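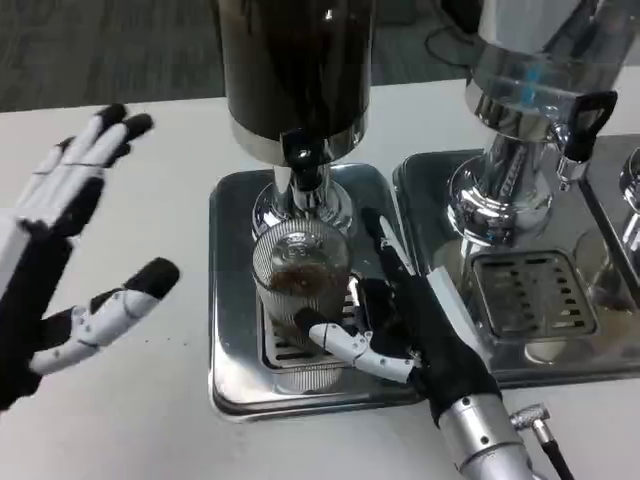

I have been a terrible houseguest in the matter of coffee for most of my adult life, so when my sister's place in Stevcombe got a proper coffee corner in September, I moved in on it like a raccoon. I wanted one at home, obviously! Two steel machines, the left one with a tall dark top, side by side on a white table, and that shine on everything – I was sold before I'd had a sip. What I really fell for was the cup, though. Clear glass with fine vertical ribs, and you can see the brown layer of grounds right through the side. I've spent years scooping into opaque tins and guessing. Guessing badly, mostly (ask anyone who has had my breakfast coffee).

So I went shopping. Wonulholm has one good kitchen store, Nwachukwu, and I spent a whole afternoon in there opening and closing things. The big chrome set I liked was $942, and I laughed out loud, and then I went back and looked at it again. In the end I bought a small secondhand dispenser for $400 and a ribbed glass for three, and I love the glass more.

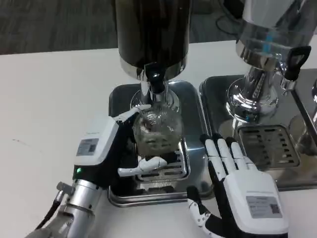 Glass cup under the left spout, with the slotted grate and steel tray to catch the spills.

My advice after two months of living with mine is to care about the tray. I never gave drip trays a thought, and now I have opinions! Get one with a raised rim and rounded corners, because a cloth goes around a curve in one swipe and old grounds love a sharp corner. The grate should lift out with one finger. Mine sticks, and I swear at it.

Chrome shows everything, too, every thumbprint and every splash. I keep an old dish towel on a hook next to the machine and give the neck a rub while the kettle heats, which takes me 25 seconds on a good morning. I'm still shopping for a second glass. Livau makes a ribbed one in green, and I've had it in my cart since last week.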